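Ticket 49: cushions sliding on round armchair, break-out room
21/02/2026 - posted by Lisesano Facilities Desk
Print this page | E-mail this ticket

Status: open, awaiting parts

Reported fault: scatter cushions on the round brown armchair will not stay upright. They slide down into the seat and end up on the tiles. The chair was supplied through Fandenar in July. No fault was reported with the previous chair, which had a flat back.

Checks carried out: chair level on the tiles, no rocking. Seat pad firmly in place. No tears or open seams found. 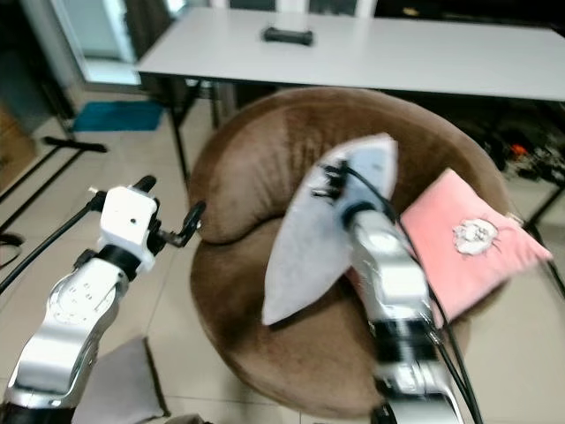

Cushion size looks like the main factor. The back of the chair is curved all the way round, so a stiff cushion touches it at two points only and tips forward. Softer filling behaves better. The light grey cushion folds into a crescent easily enough and should follow the curve, whereas the pink one with the cat face keeps its square shape and has to lean on the right side of the backrest. Both covers were checked for slippery backing - none found.

Test 1: pink cushion placed centrally, upright. Slid within 2 hours.
Test 2: pink cushion placed at an angle on the right, lower corner down in the seat. Held for 72 hours with the chair not in use.
Test 3: as test 2, chair in normal use. Moved on the first day.
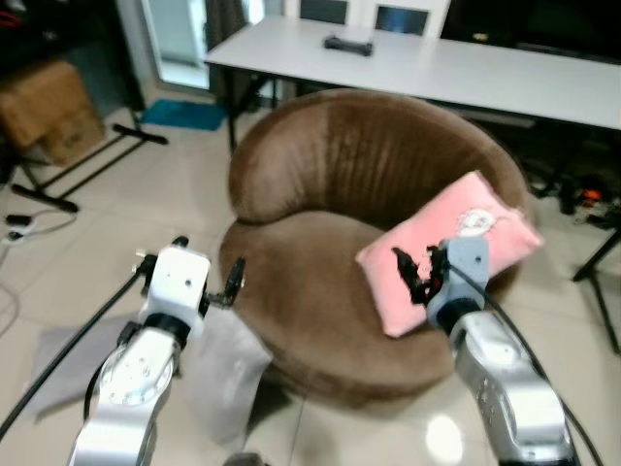
Test 3 will be repeated once the nap of the velvet has been brushed in one direction. Brushing upwards may give more grip, but this has not been confirmed. Non-slip pads have been requested from Ververidis, pack of 9. They are to be fixed to the cushion covers only, as adhesive marks velvet.

Interim advice: set cushions at an angle, softer one at the back. Do not pin covers to the chair.

Recent tickets
- Door closer slow, Zuvbridge entrance
- Blue floor mat curling at one corner
- Table feet marking tiles
- Replacement covers, sizes wanted

Print | E-mail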